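Folding a buttoned coat flat for storage without creasing the collar

Home & Laundry > Clothes care > Storage

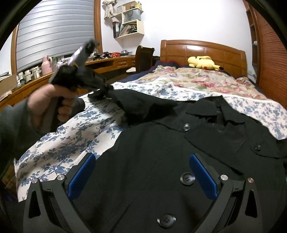

Details

Posted by Sylvie Cormier, January 2, 2025

I have a black coat with a turn-down collar and dark round buttons that has to go flat into a drawer until next winter. There is no hanging space in the room. At present I lay it out on the bed and fold it from there, but the bedding moves underneath it and one front always ends up pulled across the other. After a few weeks the collar has a hard crease on one side and the buttons have left round marks in the cloth.

The label says 2 % elastane and the rest is a wool blend. The drawer is shallow, so a thick roll will not fit. Should the buttons be done up or left open, and is there a folding order that keeps the collar in shape? I would also like to know whether a bed is simply the wrong surface.

3 replies - sorted by most useful

Heidrun Moser

A bed is usable, but clear it first. A bunched duvet gives you a different height under each part of the coat, and every ridge is transferred to the fold. Pull the duvet off completely or draw it tight, then put a smooth cotton sheet on top.

Order I use for wool blends:

Empty the pockets and brush the coat down. Close the buttons, all of them, and lay the coat face down. Smooth the back from the centre seam outwards. Turn the collar up so that it stands away from the shoulders, and put a rolled strip of acid-free tissue inside the curve of the neck. Fold one sleeve straight across the back at the shoulder seam, with the cuff pointing at the opposite side, then bring it down so that it lies parallel to the side seam. Repeat with the other sleeve. Lay tissue over the whole back and fold the hem up to just under the collar, once only if the drawer is long enough.

The button marks come from pressure. Place a strip of tissue or thin cotton between the button side and the layer beneath before you close the front. Nothing heavy should sit on top of the coat in the drawer. Mine goes in last, above the jumpers.

Take it out in April, shake it, and fold it again with the lines two or three centimetres away from the old ones.

Mirsad Begović

just roll it. never had a problem

Houshang Mahmoudi

Rolling works for a thin jacket. On a lined coat the lining and the shell travel at different rates and you get diagonal pulls near the hem, so I would stay with the flat method above. The drawer is too shallow for a roll in any case.

Two additions. If the collar has already taken a crease, hang the coat in the bathroom during a shower - roughly 20 minutes is enough - and shape the collar by hand while the cloth is still slightly damp. Let it dry fully before it goes in the drawer. Do not press directly on dark wool, it goes shiny. Use a cloth between iron and coat.

I fold on a Boltum board, a plain padded panel that lies on top of the mattress. A large piece of stiff cardboard does the same job. The point is that the surface stays put when you pull on a corner.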